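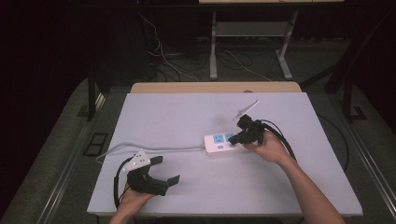

Space heater on a power strip – which rating counts?

Asked by Kalevi Rantala, 08/02/2018

I rent a one-room workshop with a single usable outlet behind the bench. At present it feeds a lamp, a laptop charger and a small radio through a strip. For the winter I want to add a Kingi oil-filled heater. The label on the heater gives two settings, 1000 W and 1500 W. The breaker for the room is 15 A at 120 V, and I don't know what else is on it.

By my math the low setting is well under what the circuit can carry. The heater manual says to plug directly into a wall outlet and nothing else. Is that a real limit or only legal wording? The strip is marked 15 A, same as the breaker.

2 answers

Lempi Aaltonen
Follow the manual. The 15 A mark on the strip is what it should carry under test conditions with clean, tight contacts. A heater draws its full current for hours at a time, and the weak point is the spring contact inside the socket. Once that loosens, resistance goes up and the contact heats. The breaker will not trip, as the current is still normal.

The numbers: 1000 W at 120 V is 8.3 A. 1500 W is 12.5 A. For a continuous load you plan on 80 percent of the breaker, so 12 A total on that circuit. The high setting is over that by itself, before the lamp.

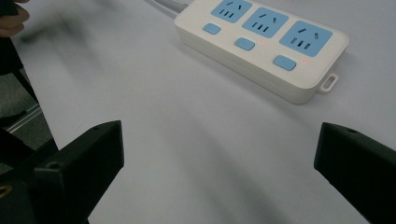
White power strip with light blue sockets.

What I would do:
Heater straight into one half of the wall outlet, low setting only.
Strip in the other half, for the lamp, charger and radio.
Switch the breaker off and find out what else goes dead. If the next room is on it too, add that load to yours.
After an hour of running, feel the heater plug. Slightly warm is normal. If it is too hot to hold, stop and have the outlet replaced.

If you need the high setting, ask the landlord for a dedicated 20 A circuit. An extension cord does not solve this, even a heavy one, if the manual excludes cords.

Urho Partanen
Ran a heater off a strip for years, no trouble. Just don't buy the cheapest one.

Comments

Lauri Vainio: "No trouble" is not a measurement. I have pulled apart two strips with browned contacts that still worked fine the day before.

Kalevi Rantala: Checked the breaker. The hallway lights are on it as well, nothing else. Going with the wall outlet and the low setting.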